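Workshop notebook, small parts and desk items

Carried over from the previous page: tray labels still not printed, brick stock still in one mixed tub, wall panels in the bay staying as they are. The maroon and teal patchwork is hard on the eyes when looking for a red brick near the wall, but there is no plan to change it before the next order. Entries below cover the tray, the bricks, the pencil cup and the table surface.

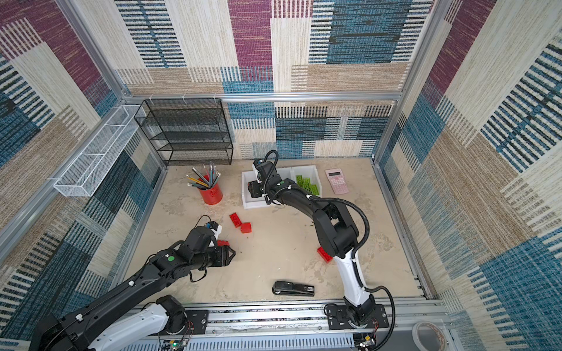 Derketden, September

Set out the table again from the layout sheet. Back row first: black mesh shelf to the back-left corner, then pencil cup, tray and calculator left to right. Shelf stays unloaded for now. The long white basket on the left wall is left where it hangs; its dividers are spaced for something narrower than our part bags and I have not found a use for it.

Calculator goes flat with its display toward the back. It was written down the other way on the old sheet. Sheet corrected in pencil, needs reprinting.

Brick stock. Mixed tub from Wamer, nominal 4,000 pieces, four colors wanted and a lot more than four delivered. First pass by color only, no attempt at size. Result is a bag each of red, blue and green, plus a remainder bag that is mostly white and gray and can go back in the tub. Size split is a second pass and only matters for the 2x4s, which are the ones the color test calls for.

Two shades of green in the tub. They look the same under the tube lights on the bench and clearly different by the window. For the log they are both "green" unless the entry says otherwise. I have put the darker ones in the remainder bag to keep this from coming up again.

Yellow was dropped from the set. Too close to the pencils when both are in the same part of the table, and the log kept having "yellow item" in it with no way to tell which was meant.

11:20. Tray dividers. The compartments are deep enough for a loose pile but not for a pile that has been pressed down; pressed-down bricks lock to each other and come out in clumps. Rule for filling: pour, do not pack. If two bricks come out joined they are separated and counted in the log as one event, not two. This was argued over last month and the decision stands. 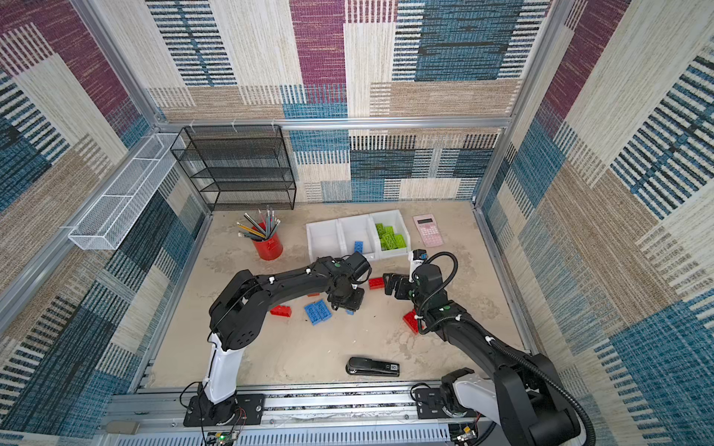 The loose-brick rule needs better wording. At present it says "bricks outside the tray at start of log" and does not say what to do when a color has no compartment assigned, or when the compartment assigned to it has nothing in it yet. Green is simple, with the right compartment already full of lime-green. Blue can be read off the tray too, given the single small blue brick in the middle one. Red has only the left compartment remaining, and a person coming to the tray cold would have to work that out by elimination. Proposed wording: "An empty compartment belongs to the color on the table that has no other." Clumsy but it covers the case. It does not cover two unassigned colors, so the layout sheet should not allow that.

A brick standing on end is logged as loose, same as one lying flat. Previously we had "upright" as its own column and it was filled in maybe a third of the time. Column removed.

Also removed: the column for studs up / studs down. The calculator had a column for face up / face down and that one stays.

Color order by compartment has been different from one sheet to the next. Going through the notebook I found the following, all of them in use at some point:

Green right, blue middle, red left.
Red left, blue middle, right not filled.
Green right only, the rest not specified.

I do not think a fixed order is needed, but the sheet has to state which one applies. Added a line at the top of the sheet, "Tray order L-M-R", with three boxes. Where a compartment is not used, write a dash in the box. A blank box was read by two different people as "any color".

13:45. Time for a full reset of the table (tray emptied, bricks scattered, cup and calculator put back on their marks) came out at 290 seconds going by the wall clock. Most of that is the tray. Tipping it out gives a heap in one spot, which then has to be spread by hand, and the small blue pieces travel farther than the 2x4s. Going to try dropping the bricks from a paper cup.

Marks for the cup and the tray were done in pencil on the table surface and have mostly worn away. Masking tape is too visible. Will try a hard pencil again, corner ticks only. 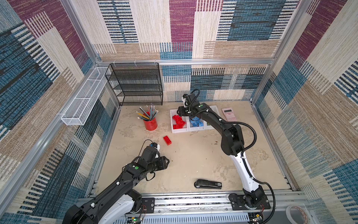

The ticks also have to survive cleaning, and cleaning is the weak point. The surface is the pale mottled sheet from Hoekstra, chosen for being matte, and it takes up graphite and shoe-type scuffs readily. Wiped it with Sikix diluted as on the bottle, then with plain water. Gray smudges got lighter and did not go. The dark specks near the middle are two kinds of thing: some are crumbs of something and brush off, others are in the sheet. I have stopped trying to remove the second kind.

Brush before wiping. Wiping first drags the crumbs.

Pencil cup. The bundle has been added to over time and is no longer a set. Yellow ones, gray ones, some blue-gray, some plain wood. Points facing up and erasers facing up are mixed, and for this work it makes no difference. The one thing that matters is how full the cup is. With too few pencils they all lean to one side and the cup shifts when touched; when it is well filled they fan out and it stays put. Working number is 14 and up. Below that, add pencils before starting the log.

Do not sharpen pencils at the table. See crumbs.

The red cup next to red bricks is a known nuisance when reading the log back. "Red item, left" can mean either. From this page on, the cup is written as "cup" with no color.

15:10. Paper cup method tried for the reset. Better spread, fewer bricks against the wall. Some landed on their studs and rocked a little before settling, no harm in it. Did not save as much time as hoped, as the cup has to be filled from the tray one compartment after another. Keeping it anyway.

Checked the cable ties along the crossbar at the back wall while I was there. Shelf top is snug against the bar.
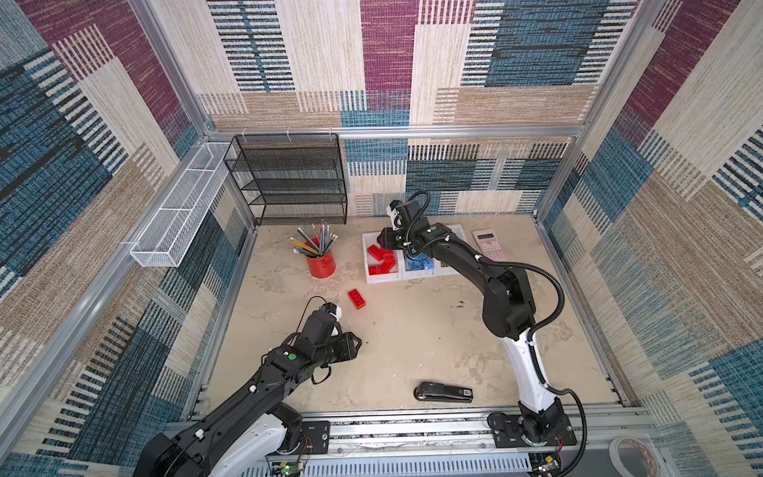

DESK ITEMS, ADDITIONS

Stapler. Black, now on the item list. Goes in the lower center of the table, lying lengthwise left to right, label near the right end. Staples to be taken out before it goes on the table and kept in the drawer with the spares. It is the heaviest of the loose items by a good margin and will push bricks along if it is slid, so lift it into position.

It has no home in the tray and is not meant to have one. On the sheet it is listed as "stays", with the calculator and the cup. Only bricks are listed as "goes to tray". I would like a third class at some stage for things that go to the mesh shelf, stapler first, but the shelf tiers need measuring and the back-left corner is a long reach over the pencils.

Red left and blue right is the tray order for this layout. Boxes on the sheet filled in accordingly.

Calculator, pink, unchanged, back right next to the tray. The gap between them should be enough to get the tray out without dragging the calculator along. A finger's width was too little.

Open items:

Reprint layout sheet with the corrected calculator direction and the tray order boxes.
Second pass on the red bag, pull the 2x4s.
Ask Wamer whether the tub can be had in single colors. If the minimum is more than 2 tubs per color, drop it.
Corner ticks for the tray, hard pencil, check after next wipe.
Measure the shelf tiers.
Offcut of the Hoekstra sheet is behind the bench. Try undiluted Sikix on that first, not on the table.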